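Cladska Folding Work Table
User Guide, Section 4: Fitting the cover and preparing the table for use

Read this section after you have put the legs on (Section 3). You will need the cover, the eight corner clips, the tape measure and a damp cloth. Keep the box until you have finished.

4.1 Choosing where the table will stand

1. Pick a level floor. Thick carpet is acceptable, but the feet will settle during the first week and you will need to check them again.
2. Leave at least 540 mm between the table and the nearest wall, measured from the edge of the top. This gives you room to reach the clips underneath.
3. Keep the table away from radiators and stoves. The top can bow if one side is warmed for long periods.
4. Do not stand the table across a doorway, even for a short time.

Note: If you bought the Clilteo extension leaf, fit it before going any further. The small cover will not stretch over it.

4.2 Levelling the feet

1. Press down on each corner in turn. If the table rocks, find the foot that lifts.
2. Turn that foot anticlockwise by hand to lengthen it. Half a turn is usually enough.
3. Press the corners again. Repeat until there is no movement.
4. Tighten the locking ring against the leg.

CAUTION: Do not unscrew a foot so far that the red line on its thread can be seen. The foot may come out of the leg under load.

If the floor is very uneven, use the rubber pads from the spares bag. Put no more than one pad under any foot.

4.3 Checking the size of the cover

Covers are sold in two sizes. The small cover is 1,412 mm along each side and the large one is 1,585 mm. The size is printed on the label sewn into the hem. The large cover is meant for tables with the extension leaf and hangs too low on the standard top, where it can catch on knees and chair arms.

Covers made by Komstead before the change of hem have no label. Measure these flat on the floor, without pulling.

4.4 Fitting the cover

1. Wipe the top with the damp cloth and leave it for 15 minutes. Grit left under the cover will mark the surface.
2. Unfold the cover on the top with the hem facing down.
3. Line up the middle of each side of the cover with the notch in the middle of each side of the table.
4. Smooth the cloth from the centre towards the corners with the flat of your hand.
5. Fold each corner as you would a bed sheet, with the loose part tucked towards the inside of the leg.
6. Push two clips over the fold at each corner, one either side of the leg. They should click.
7. Run your hand along all four edges. If you feel a ridge, take off the nearest clips, pull the cloth flat and refit them.

Note: New covers have fold lines from the packet. These drop out after a few days. To remove them sooner, iron the cover on a low setting before fitting it. Never iron it on the table.

CAUTION: Keep fingers clear of the hinge when folding the cloth near it. Make sure both hinge locks are closed first.

4.5 Looking after the cover

Brush off crumbs and dust with a soft brush. Blot spills at once with kitchen paper, working from the outside of the spill inwards. For anything greasy, use a little washing-up liquid in warm water, then go over the patch with clean water.

Wash the whole cover at 30 degrees, on its own the first time. The dark colours can lose some dye. Do not tumble dry. Hang it by one edge and refit it only when fully dry, as a damp cover can leave a bloom on the top.

Take the clips off before folding the table away. A clip left on will stop the two halves from closing and may crack.

4.6 Spare parts

Clips, rubber pads and covers can be ordered from Majimbun. Give the model number from the sticker under the top, and the cover size if you need one. Letters about missing parts should be marked for the attention of Ningsih Nasution.
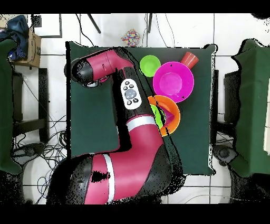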